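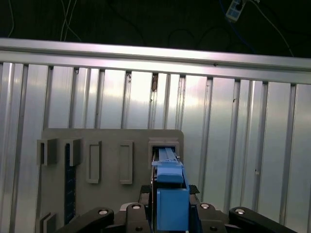
Insertion station, wrist camera view: blue part at the right-hand slot of the grey board.

Progress report to the Lestport Manufacturing Skills Fund
Evaluation of the Paltance insertion kit
Prepared by Antonina Antoniuk, Wed 26 August

Where we are

The fund asked us to find out whether the Paltance kit is worth buying for small workshops in the Lestport area. We are past the halfway point of the work and I can give a partial answer. The kit does some of what the brochure says. It does it more slowly, it needs more attention than we were led to expect, and the part of the offer that would matter most to a small firm has not been shown to work on our bench yet.

What is on offer

Paltance sell the kit as a package: the two-finger gripper, the wrist camera, the practice board with its blue test pieces, the software, and a year of support by phone. The arm is not included. We used the one we already had, which is on the supported list. The sales line is that a person with no robot background can teach the machine a new fitting job in an afternoon. That claim is what we set out to test. Demyd Levchenko has run the bench from the start, and Solomiia Nechyporuk joined him for the second round as our person with no robot background (she came to us from the stores).

Setting up

This took longer than planned. The printed guide covers an older version of the software, and two of the menus it sends you to no longer exist. Support did answer the phone, I will give them that, but the first person we spoke to had the same guide in front of him. Demyd got there in the end by working through the settings one at a time and writing down what each one did. His notes are now better than the guide. I have offered them to Paltance and have not heard back.

The camera also needed more looking after than I had expected. The rail behind our board is bright bare aluminium, and the software was unhappy with it when the overhead lights were on. Paltance's advice was to hang a sheet behind the board. We tried it and the warnings stopped. We have since taken the sheet down again, as no workshop I know of is going to hang sheets round its machines, and I would sooner test the kit as our members would use it.

Results so far

We have logged 192 attempts at putting the blue part into the slot. Of these, 117 were good, meaning the part went in and stayed in without a person touching anything. The other attempts include drops, jams, and times when the software stopped and asked for help. We count a request for help as a failure. Paltance do not, and that accounts for a fair bit of the gap between our figures and theirs. I don't think their way of counting is dishonest. It just isn't much use to a firm that wants to leave the thing running while somebody gets on with another job.

Most of the bad attempts went wrong in the last small movement. The arm gets to the board reliably enough. Then the tip of the part meets the rim of the slot slightly off line, and the software either pushes harder than I am happy with or backs off and tries the same approach again. It does not seem to learn much from the first miss. Demyd thinks the part is turning a little between the finger pads under load. He may be right, and a different set of pads would tell us. Paltance list some harder ones as an extra. We have asked for a loan set and been quoted a price.

The gripper itself I have few complaints about. It has held up, nothing has worked loose, and swapping the pads is a simple job with ordinary tools. If Paltance sold the gripper on its own I would probably be writing a warmer report — they don't, at present.

The afternoon claim

Solomiia was given the guide, the phone number and Demyd's notes, and asked to teach the machine a fitting job it had not been shown before. She needed 2 full days. She is quick and she did not waste time. Most of the first day went on getting the camera to agree with the arm about where the board was, a step the brochure does not mention at all. On the second day things went better and by the end she had a routine that ran, though not one I would leave alone.

She did say that the part where you move the arm by hand and the software follows along was pleasant to use, and that she would be happy to do it again. I pass that on because I have been hard on the rest. It is the best thing in the box.

Comparison

The fund's original letter asked us to look at Fallow as well. Oksana Levchenko went to see their kit at the showroom at Wike and came back with a folder of prices and not much else. The demonstration used Fallow's own parts, on Fallow's own table, and she was not allowed to bring one of ours. We have asked for a trial unit. Until it arrives I have nothing useful to say about Fallow, and I would ask that nobody quote the showroom figures as if we had checked them.

Money and time

Spending is inside the budget except for the support calls. Paltance give you 13 free calls with the kit and we used them all on setting up. Liudmyla Ivanyshyn has queried this with their accounts people, on the grounds that several of the calls were about mistakes in their own guide. I have put the cost of the later calls under contingency for now.

We are behind on the timetable. The trials with members' real parts should have begun already and have not, because I did not want to send anyone's components through a machine that was still jamming on its own test piece.

What comes next

Demyd will repeat the slot trials with the newer software, which Paltance say deals with the pushing. We will log those attempts separately so the two sets don't get mixed. Solomiia will have another go at teaching a fresh job, this time without Demyd's notes. If the loan pads turn up we will try them, and if they don't we may have to buy a set, for which I would need the fund's agreement.

My advice at this stage is that the fund should not put the Paltance kit on the recommended list, and should not tell members that it will be there by a certain date. The next report is due in October and will include the members' parts if we have been able to start on them.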